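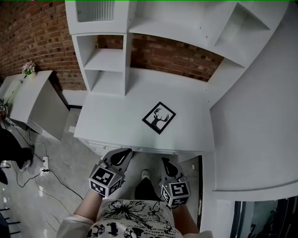
Framed deer silhouette on a white desk with hutch

Community > Apartments and Shared Housing > Walls, Fixtures and Deposits

Attaching furniture and pictures to an exposed brick wall in an older building

Sulastri Yusof
Posted 17/10/2018

I would appreciate guidance on the correct procedure for attaching items to exposed brick in a leased residence. I am moving to unit 218 at Steinbach, a former warehouse completed in 1926. The lease states that tenants may not "penetrate original masonry" without written consent, and the security deposit is $700. It also states that tall furniture must be "secured against tipping," and the only full-length wall in the main room is brick.

The leasing office has confirmed both clauses but has not explained how a tenant is expected to comply with the two together. I wish to know whether drilling into the mortar counts as penetrating the masonry, whether adhesive hooks are acceptable for light pictures, and what a written request to the owner should contain. I have no experience with brick and would prefer to settle the matter before the movers arrive.

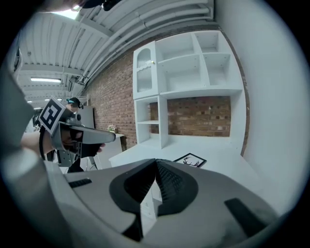 Syahrul Sopacua
Housing Advice Coordinator, Trernalside

The wording of your lease governs, and the word "masonry" is ordinarily read to include both the brick and the mortar between the bricks. A tenant who drills only into the joints should not assume that the clause has been avoided. Written consent should be obtained in either case.

Your request should be addressed to the owner or the managing agent named in the lease. It should identify the wall, state the number, diameter and depth of the proposed holes, and name the type of anchor. It should also state who will perform the work and how the holes will be filled at the end of the tenancy. Attach a sketch with measurements. Quote the anti-tip clause by its paragraph number and ask the owner to confirm in writing which method of securing furniture is approved. If the owner declines all drilling, ask whether that clause is waived or whether the building staff will install a bracket.

Where consent is given, mortar joints are generally preferred for light fixings. A joint can be repaired with matching mortar, whereas a damaged brick face is difficult to restore. A building of that age may have lime mortar, which is softer than modern cement mortar and may not hold an expansion anchor. Ask the building engineer before buying hardware. The drill should be set without hammer action for the first portion of each hole, eye protection should be worn, and dust should be collected with a vacuum.
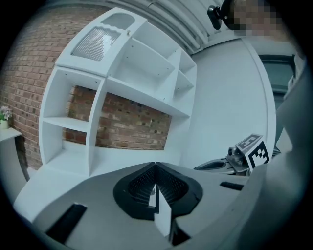

Furniture should not be fastened through a thin back panel or through a decorative strip. The strap or bracket belongs on a solid structural member, and the instructions supplied by the manufacturer take precedence over general advice of this kind. Please also retain the owner's reply with your move-in inspection report. Disputes over deposits are most often decided on those 2 documents, and a telephone conversation is of little assistance.

Erell
Member

Adhesive hooks are not recommended on bare brick. The surface is uneven and sheds dust, and the strips release within a few weeks. If the brick is sealed they hold longer, but removal may lift the sealer and the owner may charge for it.

Spring clips that grip the top and bottom edges of a brick are available at hardware stores. They require recessed joints, so check the depth first. I used them for a small mirror in September without difficulty. They are not suitable for securing furniture.

Nerside
Member

Ask for a different unit with drywall.

We use cookies to remember your settings and to measure visits to this site. By continuing to browse, you agree to their use.

Contact the moderators | Copyright 2018, all rights reserved | Back to top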